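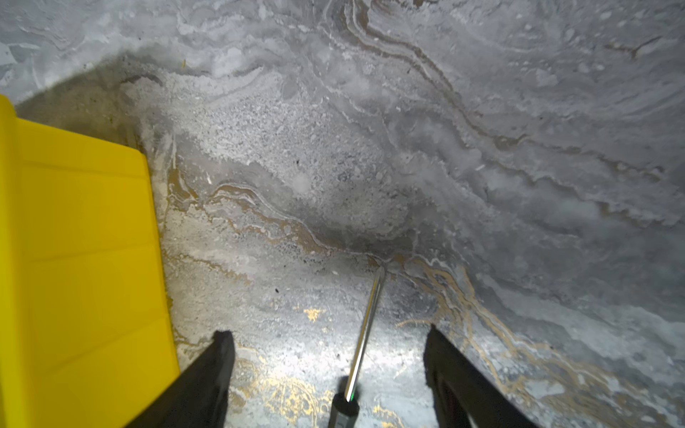
Kalliopi Kelmendi
Member, small business owner

Customer's new contract lets them audit our records. Is this normal, and can I push back?

Posted June 12, 2022 in Contracts and Agreements

Hello everyone, and thank you in advance to anybody who makes it to the bottom of this, as I know I tend to go on a bit.

My sister and I run a small company called Gokisard. We pack and label specialty dry goods for other businesses, mostly spice blends and teas, and we have been doing it long enough that I thought I had seen every kind of paperwork a customer could send. Our biggest customer is Umley. They have always been lovely to deal with, they pay on time, and until now the whole relationship has run on purchase orders and a short letter we both signed years ago.

Well, last week their new purchasing department sent us a master supply agreement. It is 36 pages long! I have read it at the kitchen table with a pot of coffee and most of it seems fair enough (delivery times, who pays for freight, what happens if labels are wrong). The part that stopped me is a section called "Books and Records; Audit." I'll type out the piece that worries me:

"Supplier shall maintain complete and accurate books and records relating to its business for a period of six (6) years following termination of this Agreement, and shall, upon two (2) business days' notice, permit Customer or its designees to enter Supplier's premises and to inspect and copy any and all such books and records. The cost of any such audit shall be borne by Supplier."

So here is what I'm fretting over. First, "relating to its business" sounds to me like everything, including what we charge our other customers, and a couple of those compete with Umley. We have signed confidentiality letters with them. Second, there are only a handful of us in the office and if somebody turned up with two days' notice in November, when we are shipping for the holidays, I honestly don't know who would sit with them. And third, why are we paying for it?

I called the contact at Umley and she was very nice but said it was "our standard language" and that all suppliers have to accept it through Tyagi, the online portal they use now. There is a button for accept and a button for decline and no place to write anything. Umley is a big part of our income, so pressing decline is frightening. We are in Vanduvberg and do have a lawyer we used for our lease, but I'd like to understand the thing a little before I start paying by the hour.

Is an audit clause like this normal? And if I ask for changes, am I going to look like I have something to hide?

Thank you all so much,
Kalliopi

3 answers

Answer marked helpful by the person who asked

From: quietledger
Contracts administrator, retired

Hi Kalliopi, and don't apologize for the length, it's a pleasure to get a question with the clause typed out. I spent my working life on the buying side of agreements like this one, sending them out and then fielding the phone calls, so perhaps I can take some of the worry off.

Audit clauses are very normal. A buyer wants to be able to check that what it was billed for matches what it got. When I was working, the great majority of suppliers who signed one never had a visit at all. So asking for the right is ordinary, but the one you've been given is drafted about as wide as it can be, and I would expect a business your size to ask for it to be narrowed. You won't look as though you're hiding anything. We used to get marked-up copies back all the time, and the suppliers who read carefully were generally the ones we liked best.

On the scope, ask them to replace "relating to its business" with something like "directly relating to the goods supplied and amounts invoiced under this Agreement." That one edit does most of the work. Then add a sentence saying they don't get access to your pricing or records for other customers, to personnel files, or to anything you're required by another agreement to keep confidential. Please do go and pull out those confidentiality letters and read them again tonight if you can. If you sign the Umley language as it stands you could end up having promised two people opposite things, and your lawyer will want to see both sets of paper side by side.

On notice, two business days is short. Ask for a longer period in writing, during normal business hours, no more than once a year, and not during your busy season. You can name the weeks. I have seen that accepted many times for farms, tax preparers and toy companies. They may want an exception where they have good reason to suspect a real problem, and I'd let them have that.

On cost, the usual arrangement is that the customer pays for its own audit unless it finds you overbilled by more than an agreed percentage. Then you pay. I'd be surprised if they fought you hard over it.

"Designees" is the word I would look at next. It could mean an outside accounting firm, which is fine, or it could in theory mean someone who competes with you. Ask that any outside person sign a confidentiality agreement first and not be in your line of work.

As for six years, that's long but I wouldn't spend my goodwill on it. Check what you already have to keep for taxes and for the food side of things and see how big the gap really is. Note that it runs from the end of the agreement, so if you're with Umley a long while, your earliest invoices would have to be kept for a very long time. You could ask for it to run from the date of each record.

And about the portal: a button is only a button. Email your contact, say you're glad to sign and have a short list of changes to one section, and ask who in legal should get it. Attach a single page. Don't press anything in the meantime, because on many of these systems clicking accept counts as a signature.
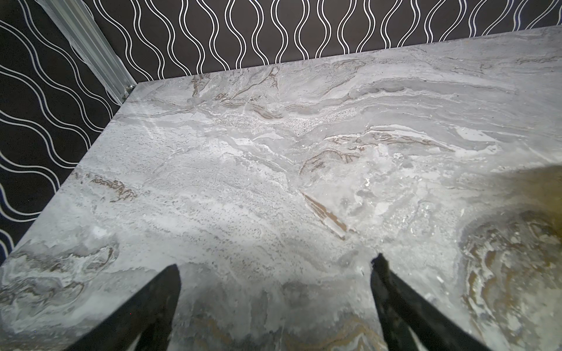
Corner of a gray marble-patterned tabletop against a dark wall with wavy white lines.

Once you have their answer, take the whole agreement to your lawyer, with your list on top. You'll spend a good deal less that way. I'm going from experience and I'm not a lawyer, and the law on some of these points does change from place to place.

From: bexbakes

We signed one of these for a grocery chain and nothing ever happened, they never came. I wouldn't worry about it! Just sign.

Comment from quietledger: I'm glad it went smoothly for you, bexbakes, and often it does. In Kalliopi's case she has those letters with her other customers, so I'd still want the wording fixed first.

From: Northporch
Bookkeeper

I'd second nearly all of the first answer and just add a few things from the filing cabinet end.

Whatever you agree to, start keeping Umley's paper on its own now. When I took over the books for a printing company, the invoices for all the customers were in one long run by date, and when an auditor did come we spent almost 80 hours pulling out one customer's records and covering up everybody else's. It was miserable, and we had tea and sandwiches for dinner more evenings than I care to remember. A separate folder for each customer (purchase orders, packing slips, invoices, credits, and any emails where a price was changed) would have saved us nearly all of it.

Also look for whether the agreement says they can "copy." Yours does. I like to have it say they can look at things in our office and take copies only of what supports a finding. Some buyers say no to this and that's all right, but there's no harm in asking.

One more and then I'll stop. See if there is a time limit on going back. If they audit and say you overbilled, how far back can they reach? Invoices that were paid without complaint ought to be final after a while. It's sometimes tucked into the payment section, so have a look there too.

Good luck, and say hello to Vanduvberg for me, my aunt used to live up that way!

Comment from Kalliopi Kelmendi: Oh, thank you both, and bexbakes too. I have dug out the confidentiality letters and one of them says we can't show "any third party" our price sheets, so I'm very glad I asked before clicking. My sister is typing up the one-page list this afternoon. I hadn't even noticed "designees." The payment section does say something about "adjustments at any time," which I suppose is what Northporch means, so that's going on the list as well. I'll write back when we hear from their legal people.

Comment from Northporch: Yes, that's the one. Ask for an end date on it.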